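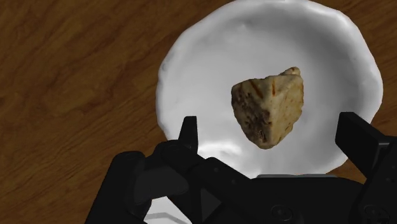 Gripper Trials at Rekville: Frequently Asked Questions

We get a lot of mail about the gripper comparison, and it tends to circle the same handful of questions, so we've gathered the answers in one spot. If yours isn't covered, please do write to us. We love hearing from people who are stuck on the same things we were stuck on!

What are you comparing, exactly?

Two grippers, both electric, both mounted on the same simulated arm. The Corkus is a two-finger design driven by linkages, with fingers that swing in as they close. The Rathjen has straight parallel jaws that slide along a rail. We run them through the same set of pickup tasks with the same controller settings, and we keep notes on what each one is good at and where it makes us groan.

Is any of this done on real hardware?

Not at this stage. Everything on this page happens in Emelau, which is our own simulation setup. We do plan to move the better settings over to a physical arm, and when that happens those results will get a page of their own so the numbers never get mixed together.

Why do you use plates and lumpy things? Wouldn't a cube be easier?

Oh, much easier, and we started with cubes back in August. The trouble was that both grippers looked wonderful on them, which made for cheerful meetings and very little information. A rough, irregular chunk on a white plate is a far fussier target. The wavy rim has a raised lip that a finger can bump on the way down, the inside dips a little, and the chunk is wider at one end than the other, so the direction you approach from matters a great deal. We keep the wood-grain tabletop under it too — the camera software has to cope with a busy background sooner or later.

What is the chunk supposed to be? Bread? A rock?

We've had this argument in the office more than once. It has the pale, porous look of a toasted crust and would pass just as well for a small stone. For the trials, the look matters less than the shape and the contact settings, and we set the weight and friction separately. If you want to treat it as bread, turn the weight down.

How many attempts does each gripper get?

The current round is 219 attempts per gripper. The starting positions are shuffled from a saved list, and both grippers work through that same list in the same order. We went back and forth on this for a while, and a shared list made it so much simpler to sit down with a failed attempt and ask what the other gripper did from the same spot.

What counts as a successful pickup?

The chunk has to come up clear of the rim and stay held for 5 seconds. The plate can't be lifted along with it, and yes, that rule exists for a reason. A little sideways shifting of the plate is fine and gets written down as a note.

Why view it from above and so close in?

We tried a camera off to the side first, and it was lovely for watching the lift but not much help for lining up the fingers. From overhead you can see the gap between the two fingers and whether the chunk sits between them before anything closes. The price you pay is that the gripper takes up a good deal of the picture and throws a shadow on the plate. With a black gripper over white dishes, that shadow can confuse an edge detector, so have a look at your threshold before you blame the arm.

Should I open the fingers all the way before every approach?

For the chunk on the plate, we like a wide opening. It forgives small position errors. The catch is that a wide-set finger can end up over the rim, and then the height of your approach becomes important. We come down slowly, stop a little above the plate, check both fingertips against the rim, and only then go on. If your dish is smaller than ours, try a narrower opening first.

Which one should I choose?

It depends on what you're picking up, and we know that's an annoying answer. So far we reach for the Corkus on uneven shapes and the Rathjen on anything with two flat sides. We'd hold off on buying anything on our word alone until the full round has been checked.

Can I use your settings with a different controller?

You're welcome to, though please start with the closing speed turned well down. Our values were tuned with position control, and a force controller will read some of them quite differently. The settings file has a comment beside each value saying what units it's in.

Page last updated Sep 30, 2025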